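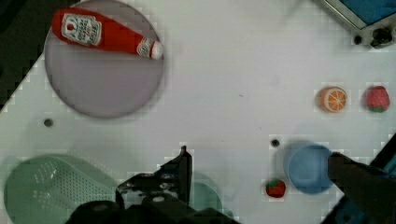
Page last changed: Tuesday, 16:30

Subject: Re: [toy-library] Play food for Koech room

Mutua Biwott wrote:
> I vote we buy the Trisivau kitchen set for Koech.
> 24 pieces, suits age 4 and up, and the children
> will learn proper cooking words from it.
> Skurner will do it for 310 with the oven.

I'm not convinced, Mutua. They'll learn "ketchup", and I'd bet they know that one already. 310 is a lot when the Zorko box cost us 30 and still goes out most weeks.

The fruit I can live with. Strawberries, a banana, half an orange, fine. My worry 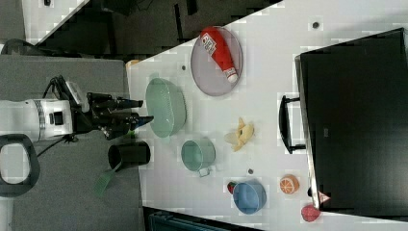

is the small stuff going home in coat pockets, as happened with the last lot. Has anyone asked Skurner if they sell single pieces? "Spares available" on a website means very little to me until I see a price next to it.
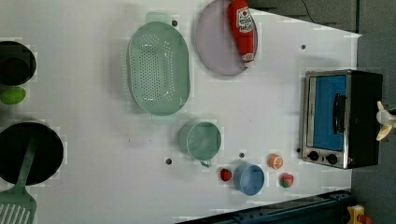

As for the oven, I suspect it's what pushes the price up. Children play with doors and knobs, I grant you. This one has a big blue window, a black handle across it and two round knobs below, and I still can't see it holding their interest past August.

I'd take the colander and the plate without it.
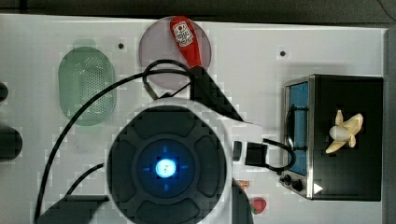 Green colander on the left, round plate at the top.

Can we get a price for those two before anyone orders?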